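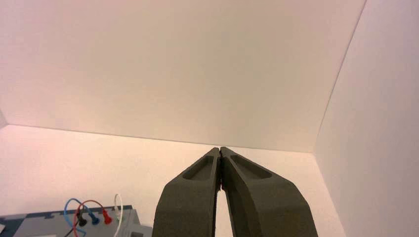

1/5/24

Second coat went on the table before breakfast. I used what was left of the Oltier white and a small foam roller, and it covered better than the first one did. The first coat had dried with a line down the middle where I stopped to answer the door, so I sanded that with 400 grit last night and wiped it down with a damp rag. I can't find the line anymore, even with my cheek down on the surface.

The walls are finished. The back one took most of the work over the holidays. It had the old shelf holes in it and a patch by the corner where the plaster had gone soft. I filled the holes twice, sanded, primed, and then painted the whole wall instead of touching it up, which I should have decided on from the start. The side wall only needed washing and one coat. I was worried the two would not match, because the can for the side wall was older, but once they dried I stopped thinking about it.

White changes more than I expected in there. Early on it goes a little pink, and by lunch it is closer to cream. I had the same trouble in the store with the sample cards. I brought home five of them and taped them up, and they looked like five different colors in the morning and one color at night. I went with the plain one. The man at the counter tried to sell me something called Altow Linen and I am glad I didn't take it.

Spent a good part of the morning on the corner where the table meets the walls. The house is not square and neither is the table. If I push it tight against the back wall there is a gap on the right that a pencil can fall through, and if I close that gap it opens up along the back. I ended up splitting the difference. I may run a thin bead of caulk along there, but then the table can't move, and I'm not sure I want to commit to that in January when everything is shrunk from the heat.

Drove to Juhl after lunch for felt pads and a lamp. They were out of the lamp. Bought the pads, a pack of sandpaper I probably already have, and a new blade for the scraper. While I was there I looked at desks, out of curiosity. One with a white top, smaller than mine, was $876 before tax. Mine was in the garage under the camping gear for years. I have put in two cans of paint and a tube of filler, plus a lot of time that I would have spent on something else.

Stuck the pads on when I got back. One leg is still short. I doubled the pad on that one and the wobble is nearly gone. It comes back if I lean on the front edge, so I need to put a shim in there or stop leaning.

Still to do in that room:

Door trim, both sides
Put the outlet cover back on
Find the lamp somewhere else, maybe try Mideo
Wash the brushes that are sitting in the laundry sink
Decide about the caulk
Get rid of the drop cloth, it's finished

I have decided against shelves on the back wall. There were shelves there for as long as we've had the house and I never liked reaching over the table to get at them. Things fell off. The tape dispenser fell off more than once and put a dent in the old top. I had the brackets in my hand yesterday and then took them out to the garage. If I miss them I can put them up over by the door. The same goes for the corkboard. I would only pin up the same receipts.

The smell is still fairly strong. I left the window open a crack through the afternoon and the heat ran the whole time, so I closed it at four and shut the door to the hall. The can says not to set anything heavy on the surface for two weeks. I doubt I'll last that long. The sewing machine is on the floor of the bedroom and I have walked into it every night since we moved it, and the mending pile is up to the arm of the chair. I might put a folded towel down and set it on that.

Supper was the last of the soup. Went in again afterward to check for drips along the front edge and found one, a small one, on the underside where it won't show. Left it. My shoulders hurt from the back wall and there is paint in my hair that I noticed at Juhl, in the mirror by the registers, so I suppose everyone else had noticed it too.

Tomorrow the trim, if it isn't too cold to have the window open. Need to pick up masking tape first.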